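Bench notes, ball and bat rig
February, Friday, started 8:40

Carrying on from the seam height work. Goal today was a clean set of restitution numbers for the Kratochvíl practice balls against the Drirkis match balls, same drop height, same plate, no changes to the rig halfway through like last time.

Conditioned both sets overnight in the cabinet. 18 balls total, nine of each. Ball 7 of the Kratochvíl set has a lifted stitch near the quarter seam, kept it in but marked it. Weighed everything before the first drop. Two of the Drirkis balls are at the light end of the allowed range, the rest sit mid-range.

Drop sequence: seam horizontal, seam vertical, then blind side down. Five drops per orientation. Rebound read from the side sensor only, because the top sensor still loses the ball on the way up if it drifts off axis. Zero check before each ball.

First pass, seam horizontal: Drirkis rebound is tight, very little spread between balls. Kratochvíl spread is close to double that, and most of it comes from ball 7 and ball 3. Ball 3 has nothing visibly wrong with it.

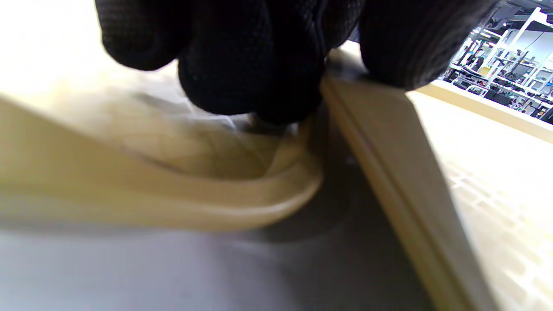 Trefor Hopkin says the spread on ball 3 is probably the core and asks for it to be cut open before anyone blames the stitching. He would also like the drops repeated after 39 overs' worth of machine wear, on the grounds that new-ball figures are no use to a bowler in the middle session.

Fair on both counts. Cutting ball 3 can wait until the vertical seam drops are done, otherwise the set is short. Wear cycle is possible on the Jiloser tumbler but the drum lining needs replacing first. The old lining polishes both sides evenly, and a ball in play doesn't wear like that.

11:15. Second pass, seam vertical. Rebound lower across the board, as expected. Direction scatter much worse. The ball kicks off the plate to whichever side the seam is leaning, and a lean of one degree is enough to miss the sensor. Lost three readings on the Drirkis set and repeated them. Release cup needs a better locating groove. Sketch is in the drawer with the old cup.

Checked the plate bolts after the second pass. One was a quarter turn loose. No step in the numbers that I can find, so not throwing the morning's data out, but flagging it. Torque check goes on the sheet between passes from now on.
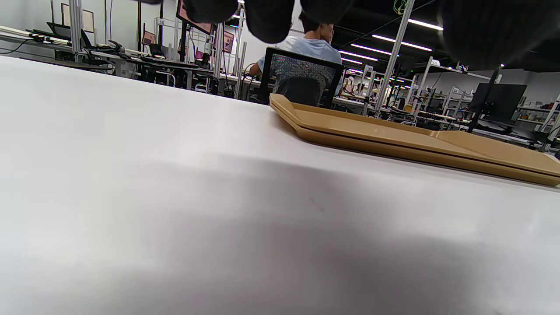 Bat side, short session after lunch. The Cerport blade is at 2,000 knocks on the mallet machine. Surface hardness readings taken at 17 points on the grid, toe to shoulder. Middle of the blade has come up nicely. Edges are behind, the off edge more than the leg edge, so the mallet arm is probably tracking a few millimeters over. Shimmed the cradle and marked the old position in pencil in case this makes it worse.

No cracks on the face. One fine line at the toe that was there at the start, same length against the reference mark. Light coat of oil, left flat, face up.

Third pass on the balls (blind side down) started 3:20 and only got through the Drirkis set. Results look like the first pass with slightly less spread. Stopped there so the Kratochvíl set can be done in one go without a break in the middle.

Left to do:

1. Kratochvíl set, blind side down, full five drops each.

2. New release cup with a deeper groove. Try it on a spare ball before it goes near either set.

3. Section ball 3, measure core diameter on two axes, keep both halves.

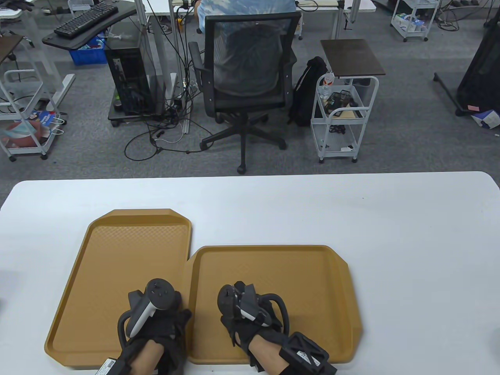 4. Reline the Jiloser drum, then work out a wear cycle that keeps one side rough.

5. Recheck Cerport edges after the next block of knocks and compare with the shimmed cradle.

Raw readings are in the usual folder, one sheet per pass. Third sheet is half empty for the reason given.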